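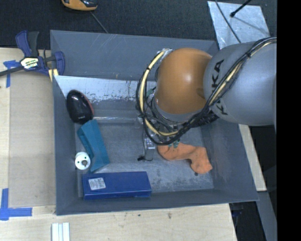
*KUKA arm over the gray bin, orange cloth on the right, four other items on the left.*

From: Dumisani Mthembu
To: cell-integration list
Date: Wed 3 September
Subject: Re: Flornilix mixed-bin picking kit, anyone bought it?

Fenna, thanks for writing it up. I'm going to be the grump on this thread, so take it with whatever salt you have handy. Quotes trimmed.

> Fenna Groen wrote:
>
> We had the Flornilix people in for a demo of their mixed-bin kit and
> I came away fairly impressed. You get the gripper, the hose and cable
> dress pack, a camera mount and a year of the picking software. It
> bolts onto an arm you already own. They say no training on your own
> parts is needed, you just tip things in and go. Quoted lead time is
> 5 weeks.

"You just tip things in and go" is what Drivholm told us too, and we spent most of a spring finding out what they meant by "things." So my first question to any of these vendors is who chose the things.

Look at what's in the bin. One soft item that looks like a sock, lying by itself with bare floor on most sides of it. The rest is over on the left: the glossy black oval, the blue-green folded piece, the little white cylinder, and the dark blue box down along the wall. I don't call that a cluttered bin. Our returns totes come in heaped to the rim, with clear polybags on top of everything, and I can't find a clear polybag in there anywhere.

I will give them the box against the wall. That's a mean pick for a finger gripper and plenty of demos avoid it. The glossy black thing is a fair test of the camera too. If you saw it clear those two without a person reaching in, say so, because it would move me a little.

> The dress pack is included in the price, which Bakker charges extra
> for. Seemed tidy enough to me.

Tidy is not the word I'd use. There's a fat bundle of black cable going diagonally over the link, then down under the wrist joint and back up the other side, with a cream hose tied along it in a wide arc. That loop hangs right where the gripper works. You can barely see the gripper for it. Put the wrist down into a corner of a deep bin and I want to know where the loop goes. On our cell it went into the side wall, over and over, until the jacket wore through. We now treat hoses as a consumable and I resent every one of them.

Also, the hose joins something at the upper left of the wrist and the connection is wrapped in what looks like silver tape. Maybe it's a proper sleeve. Ask them. If it's tape, ask whether the tape is a line item.

> They claim 158 picks an hour on mixed goods.

An hour of what? Is that 158 attempts or 158 items that ended up where they were supposed to be? Does the clock stop when somebody refills the bin? Drirnetti at least split those numbers out when we pushed them, and the second number was a lot uglier than the first. I'd ask Flornilix for the raw log, with failed picks left in, from a run that one of your people loaded.

> I liked that the bin didn't need a fancy fixture.

Well, there's a bar clamp on the corner of it and blue tape marks on the table beside it. I have nothing against clamps, we own a drawer full. But a clamped bin is a bin that never shows up half an inch over and twisted. Yours come down a conveyor, if I remember your layout. Ask for a run where the bin gets swapped by hand between rounds and nobody touches the calibration. With our first cell that one change took the pick rate down so far that the salesman started talking about "phase two."

The bin floor is metallic and has had a hard life, going by the scrapes. Shiny scuffed metal can fool depth cameras, so if that's really the surface they run on every day then good for them. I'd still want to see it under your lights. They can be very particular about lights.

What I'd do before signing anything:

- Send them a crate of your own stock, 13 items, the worst you have. Don't sort it and don't tell them what's in it.
- Get 2 full shifts on your floor with your operators. Their engineer can watch from the break room.
- Have them put the wrist in all four corners of your deepest tote, slowly, while you watch the hose.
- Get the price of a replacement dress pack in writing, and the price of the software in year two. You mentioned the first year is included. That sentence always has a second half.

> Am I being too easy on them?

A bit, yes. I'm not saying the kit is bad. The arm is a KUKA, so that part of the job I'd trust, and a gripper that can handle a limp piece of cloth and a hard little cylinder without a tool change would be worth real money to me. I just haven't seen that yet, and from your write-up I'm not sure you have either. Did it pick the cloth cleanly or did it drag it up the wall first? Ours drags. Then it drops the thing over the edge and reports a success.

If anyone else on the list has had a Flornilix kit running for longer than a demo, I'd like to hear from you, off list if you signed something. I'm especially curious what happens to cycle time once the bin is down to the last couple of items and they're all sitting in corners.

Fenna, if they agree to the crate, I can lend you some of our polybags. We have a lot of polybags.

Dumisani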